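Do tariffs on imported housewares really bring factory jobs back?

Posted in Politics & Economy by Keegan McKinnon

My congressman's newsletter claims the new duties on plastic goods will "rebuild the American middle class." A plant in Hasthorpe is supposed to be proof, with 196 new jobs by December. I'm not a free trade cheerleader, and I watched my own town lose its mill. But I've heard this pitch from both parties and I'd like to see somebody show their work. Has anyone found numbers that don't come from a press office?

Glenys Kingi

Depends what you call a job. I went through the Hasthorpe filing when it was posted on the county site. The 196 includes 4 managers moved over from the company's other location and a whole shift listed as "seasonal." The county also gave up property tax on the site, and the newsletter leaves that out.

The other thing I'd ask is who pays. A duty is collected from the importer, and the importer passes on as much as the store will stand for. Plain household stuff like trays, bins and tubs gets hit first, and people on tight budgets notice it first.

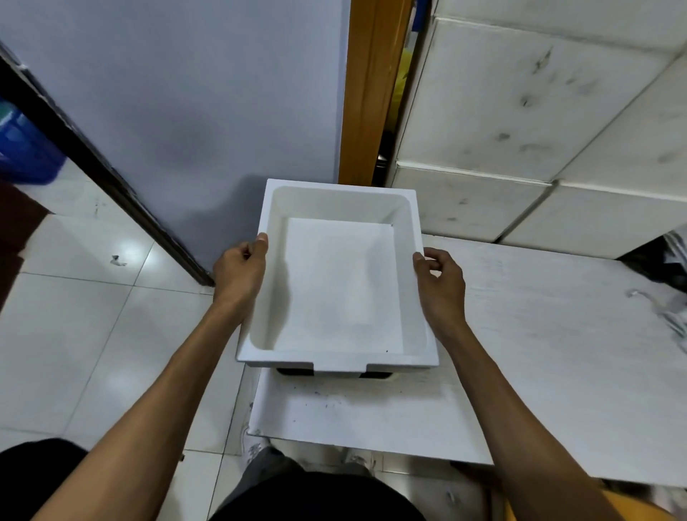 White tray and base, the dull end of the trade debate

I'm not saying open the gates and forget about it. The people who told us in the nineties that laid-off workers would all retrain were selling something too. I just don't see why the answer to one bad promise is another one.

Alby Bolger

Typical. Buy American and quit whining about two bucks.

Rochelle Rutherford

Alby, two bucks on what? That's the part I can never get anyone to answer.

Keegan, skip the newsletter and ask his office for the payroll count, before and after, for the same plant. I asked mine about the Dridel works and waited 255 days for a form letter. It said the policy was "working as intended" and had no figures in it at all. Maybe yours is quicker. I'd also check whether the plant was already hiring before the duties passed, which Dridel was.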